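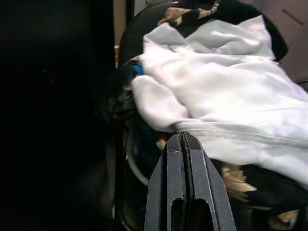 Diapositiva 1. Prenda blanca con botones sobre tela negra estampada, antes de doblar.

Notas para la charla "Del montón al cajón: clasificar y doblar ropa mezclada"
Duración: 30 minutos, más preguntas. Empezar a las diez aunque falte gente por entrar.

Diapositiva 1
Saludar y presentarme. Dar las gracias a Sneha Garg por la sala y por las mesas. Dejar la foto puesta mientras hablo.
Preguntar al público por dónde empezaría. Suelen contestar que por lo blanco, que es lo que queda encima y lo que más se ve. Esperar dos o tres respuestas antes de seguir.
Hacer notar que lo blanco está encima de lo negro con dibujo de hojas o flores, y que a la izquierda hay algo negro y peludo y un poco de azul vivo. De la pieza peluda no sabemos si es un cuello, un chaleco u otra cosa. Con un montón así, primero se separa y luego se dobla.

Diapositiva 2. Separar
En el ropero de Cludholm trabajamos con cuatro grupos: blanco liso, oscuro liso, estampado y pelo. El pelo va aparte siempre, porque suelta pelusa y en una tela blanca se nota enseguida.
No tirar de una manga para sacar la prenda. Meter las dos manos por debajo y levantarla entera. Si se tira, se arrastra lo de abajo y los botones se enganchan.
Dato: en noviembre pasaron por el ropero más de 400 prendas. Si alguien pregunta por el año completo, remitir a Rosine Guérin, que lleva el registro.

Diapositiva 3. Botones
Los botones claros sobre tela clara se pierden de vista. Hay que buscarlos con los dedos, siguiendo el borde de arriba abajo.
Abrochar el primero, el tercero y el último. Con eso la prenda aguanta el doblado. Abrocharlos todos lleva demasiado tiempo y no mejora el resultado.
Si falta un botón, la prenda va a la caja de arreglos con una pinza en el sitio del botón. No dejarlo para el final de la mañana.

Diapositiva 4. Demostración con la camisa
Tengo una camisa blanca de algodón en la bolsa. Pedir que se acerquen los de las últimas filas.
Poner la camisa boca abajo, con las mangas abiertas. Alisar desde el centro hacia fuera con la palma. Doblar un lado hasta media espalda y bajar la manga paralela al borde. Repetir con el otro lado. Subir el faldón un tercio y volver a doblar.
Fallo habitual: la manga queda enrollada dentro y hace un bulto. Enseñarlo a propósito y corregirlo delante de ellos.
Las telas con algo de brillo resbalan y se abren solas. Para esas usamos el cartón Olto de tamaño mediano, que se retira al acabar. Pasar uno por las filas.

Diapositiva 5. Estampados oscuros
Se doblan con el dibujo hacia fuera. Así se reconocen en el cajón sin desplegarlos.
Si la tela es muy fina, enrollar. Recordar que un vestido largo enrollado ocupa poco y sale con menos marcas.
Comprobar que no lleve pelusa de otra prenda. Cepillo seco, siempre en la misma dirección.

Diapositiva 6. Guardar
Cajas Hapeta para lo de temporada, cajones para lo diario. Etiqueta en el lado corto de la caja.
Prendas en vertical, sin apretar. Si cuesta meter la mano entre dos, sobra una.
Las prendas de pelo, colgadas o en bolsa de tela. En plástico no.

Práctica
Parejas, un montón por pareja. 60 prendas repartidas entre las mesas. Diez minutos y parar, estén como estén. Pasar por las mesas y mirar sobre todo los botones y las mangas.

Preguntas probables
¿Se plancha antes? Solo si va a la percha.
¿Y si una prenda está húmeda? Al tendedero, y se dobla otro día.
¿Dónde se consiguen los cartones? Sneha tiene de sobra en el almacén de Ondness.

Recoger los cartones antes de que salga la gente.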